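版本 4/5/25,适用于 Lunitby 条纹方块地毯全系列。上一版是 3 月发的,这次重写了裁边和接缝两节,并补充了单块更换的做法。

# 第三章 铺装与日常养护

欢迎来到最有意思的一章!前两章量尺寸、算用量,难免枯燥,从这一章起,地面就要一块一块变样了。方块地毯最讨人喜欢的地方,就是可以边铺边看,铺得不顺眼随时拿起来重来,膝盖累了就歇会儿,茶喝完再接着铺。

请先通读 3.1 到 3.3,再拆第二箱。

## 3.1 开工前清点

每箱方块地毯之外,铺装套件里应当有以下东西:

- Zatberg 连接贴片一卷,共 100 片,一面有胶,一面光滑
- Besnard 收边条若干根(按订单长度配发)
- 裁切用钢直尺一把,长 300 毫米
- 备用刀片一盒
- 弹线用粉线一卷

需要自备的工具:美工刀、卷尺、铅笔、一块废木板或厚纸板(垫在下面裁切)、吸尘器、护膝。护膝真的值得买一副,铺到房间另一头的时候您会非常感谢它。

> **注意:** 请核对每箱侧面的批号。整间房最好使用同一批号。批号不同时,不要铺完一箱再拆一箱,应把各箱混在一起取用,色差就会散开,看上去很自然。

拆箱后将方块平放,毛面朝上,叠放不要太高,在要铺的房间里放一整夜。地毯需要适应室内的温度和湿度,尤其是冬天刚从外面搬进来的时候。摸上去还发凉、四角还翘着,就再等等。

## 3.2 处理地面

地面处理得好,后面每一步都轻松。这一节慢慢做,不丢人。

1. 搬空家具。搬不走的柜子,先确认它下面要不要铺。不铺的话,按柜脚外沿留边即可。
2. 取下旧地毯,拔掉残留的钉子和卡条。旧胶要铲平,铲刀尽量贴着地面走。
3. 检查平整度。把钢直尺立在地面上,换几个方向看尺下有没有缝隙。明显的凹坑用自流平砂浆补好,完全干透后再继续。
4. 吸尘,墙角和暖气管周围多吸一遍。砂粒压在地毯底下,走起来会有硌脚的小点,而且特别难找。
5. 用微湿的抹布擦一遍,晾干。

**小心:** 新浇的水泥地面必须先做含水测试。潮气封在地毯底下,贴片会失去粘性,底背也可能发霉。

地暖房间可以铺。铺装前先关闭地暖,等地面降到室温再动手,铺完隔一天再慢慢升温。

## 3.3 弹线与试铺

许多人会从墙角开始铺,我们理解这种冲动,可是墙很少是直的。请从房间中间开始。

1. 找出两面长墙的中点,用粉线弹一条纵线。
2. 找出两面短墙的中点,弹一条横线,与纵线相交。
3. 用卷尺检查交点是否为直角:沿一条线量 3 份,沿另一条线量 4 份,两个端点之间应当正好是 5 份。
4. 沿两条线各干铺一排,一直铺到墙边,先不要贴。
5. 看看墙边剩下的宽度。如果不足 100 毫米,把整条线平移半块,再试一次。墙边的窄条不好裁,也容易被吸尘器吸起来。

试铺是全章最开心的一步!趁现在多换几种排法,退到门口看一看,再蹲下来看一看。条纹地毯在站着和蹲着的时候差别很大,早上和晚上的光线下也不一样。

### 选择铺法

每块方块的底背都印有一个箭头,表示绒毛的方向。常用的铺法有三种:

| 铺法 | 箭头怎么摆 | 看起来 | 适合的房间 |
|---|---|---|---|
| 同向 | 全部朝同一方向 | 条纹连贯,接缝较淡 | 走廊、书房 |
| 交替 | 相邻两块转九十度 | 棋盘感明显 | 客厅、游戏室 |
| 错缝 | 箭头同向,每列错开半块 | 活泼又不花 | 长条形房间 |

编辑部自己的办公室选的是同向铺法,走廊用了错缝。两种放在一起意外地和谐,门洞处用一根 Besnard 收边条过渡。

提醒一句,同向铺法并不等于每条细线都能对上。Lunitby 条纹系列的花型是连续织出来再裁成方块的,每一块从哪里起头都不一样。若您希望条纹严丝合缝,请改选素色的 Zedcombe 系列。

## 3.4 正式铺装

1. 从中间的交点开始,把第一块的一个角对准交点,两条边贴住粉线。第一块务必放准,后面全都跟着它走。
2. 取四片 Zatberg 贴片,胶面朝上,放在这块地毯的四个角下面,每片露出一部分。
3. 放下第二块,让它的角压在露出的胶面上。先轻轻放,边缘对齐后再压实。
4. 沿粉线铺出一个十字,再从十字往四角填满,像台阶一样一层层往外扩。
5. 每铺好几块,就用手掌从中间往外抹一遍,把边缘按下去。
6. 跪在纸板上操作,不要跪在刚铺好的接缝上。
7. 铺满后在整个房间里来回走走,边走边踩,让每一块都坐稳。

贴片只粘地毯,不粘地面,所以日后搬家可以整套带走。胶面朝上这一点请特别留意,贴反了会粘到地板上,揭下来要费一番工夫。

**小心:** 方块之间应当刚好靠紧,不能硬挤。挤得太紧,接缝会鼓起一道棱;留得太松,缝里会露出底背。用指尖横着划过接缝,感觉平顺就对了。

### 裁边

1. 把要裁的方块(甲)正正地叠在最后一块整块上,箭头方向一致。
2. 另取一块(乙)放在上面,一边顶住墙。
3. 沿乙的另一边在甲上画线。
4. 把甲翻过来放在木板上,将画线位置标到底背,用钢直尺压住,分几刀划开。第一刀轻,后面逐渐加力。
5. 甲露在外面的那一部分就是墙边要用的那条,裁切的一边朝墙。

刀钝了就换。底背很耗刀片,切口开始起毛就是该换的信号。手要放在钢尺后方,刀往远离身体的方向走。

遇到门框和管道,先用厚纸剪一个样板,试到合适再照着裁。纸浪费几张没关系,地毯可就心疼了。裁下来的大块余料别急着扔,壁柜里、窗台下常常正好用得上。

## 3.5 检查接缝

铺完后休息一下,换个时间再来检查,眼睛会更敏锐。白天拉开窗帘看一遍,晚上开灯再看一遍。

- **接缝交汇处:** 竖缝应当一直走下去,横缝与它相接的地方不应翘角。翘角时掀开,看看贴片是否移位。
- **接缝线条:** 顺着缝看过去应是一条直线。某一段偏了,多半是那一块底下夹了东西。
- **绒毛:** 跑到缝里的绒毛用硬卡片的边轻轻挑出来,再顺着条纹抹平。
- **条纹:** 相邻两块的细纹略有出入属于正常现象。

灰色条纹款尤其耐看。浅灰、中灰、深灰和接近白色的细线一行行排开,有种刷出来的质感,竖缝、横缝相接的地方,方块与方块之间的纹路会有一点不同。我们很喜欢这种变化,铺大了以后,地面不会显得呆板。

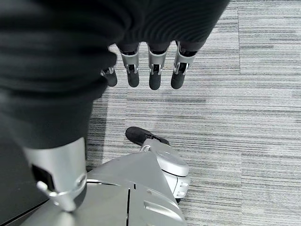

## 3.6 日常清洁

铺好的地毯要用起来才好看,别舍不得踩!

1. 每周吸尘,人走得多的地方勤一些。先顺着条纹吸,再横着吸一遍。
2. 液体洒了,马上用白色干布按压吸干,从外往里,不要来回搓。
3. 残留的印子用温水加少许中性清洁剂处理,先在壁柜等不起眼的地方试一试。
4. 擦完用清水布再按一遍,垫上干毛巾压住,直到不再吸出水分。
5. 干透以后用软刷把绒毛刷顺。

**小心:** 不要使用漂白剂、蒸汽拖把或带颜色的抹布。蒸汽会让贴片的胶变软。

家具压出的凹痕,可以放一块微湿的布捂一会儿,再用手指把绒毛拨起来。椅子经常拖动的位置,建议加脚垫。

## 3.7 更换单块

方块地毯的看家本领就在这里。某一块实在洗不干净,换掉它就行,旁边的一块都不用动。

1. 用平口螺丝刀插进接缝,轻轻撬起一个角。
2. 捏住这个角,慢慢往对角方向揭。邻近的方块若跟着起来,用另一只手按住。
3. 查看贴片。胶面落了灰就换新的,贴片的补充装订货号是 193。
4. 看清底背箭头,把新的一块按同样方向放下,四个角依次压实。
5. 用卡片把缝里的绒毛挑出来。

新换上的方块颜色可能比周围鲜亮一些。介意的话,把它与沙发底下的一块对调,让旧的那块回到显眼处。

备用方块请平放保存,毛面对毛面叠起来,避开暖气和阳光直射。

## 3.8 常见问题

**边角总是翘起来。**
揭开看底背有没有折痕,把翘角往反方向轻轻弯一弯,换上新贴片,再用几本厚书压一晚。

**走上去有沙沙声。**
底下多半有砂粒。从墙边的裁切块开始揭,逐块吸净后放回。

**刚铺好有些掉毛。**
头几次吸尘时会吸出一些浮毛,之后会逐渐减少。若见到一根长线头,用剪刀齐毛面剪掉,千万不要拉。

**可以铺在楼梯上吗?**
不可以。本系列只适用于平整的室内地面,楼梯请选用整卷地毯和专门的固定件。

**大房间也能只用贴片吗?**
铺装数量超过 33 块时,请在中央十字和门口位置加用防滑底胶,具体用法见第四章。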